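3.2 Repair intentions and the household drawer

Respondents in Drikcombe and Tokham were asked in July to name one broken item they meant to fix. Most had no trouble. Of the 85 households that returned the survey, 70 reported at least one item awaiting repair, and 47 said it had been waiting longer than a year. The favourite answer to "When do you expect to fix it?" was "soon", a unit of time we were unable to standardize.

Owning tools did little to hurry things along. Households with a dedicated work surface and small hand tools (Figure 1) were as likely to postpone as those that relied on a butter knife, though they postponed with more confidence.
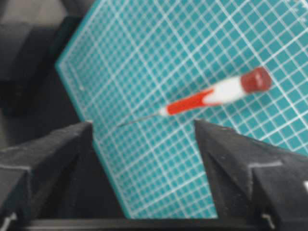
Figure 1. Small screwdriver on a gridded cutting mat.

The Gremier scale, which scores attachment to an object from its owner's own account of it, fared better. High scorers kept the item in a living area, often in the way. Low scorers moved it to the garage, where it joined its predecessors. Two respondents scored their toasters above their cars, and we have left both in the sample. Colour and age of the item had no clear effect.

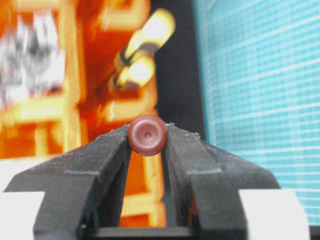

Figure 2. Black two-fingered gripper against an orange and yellow background.

Ashour, our third site, was dropped after its questionnaires were delayed by a broken photocopier. Its repair was expected soon. The remaining analysis therefore treats Drikcombe and Tokham as a single sample, over the objections of both towns.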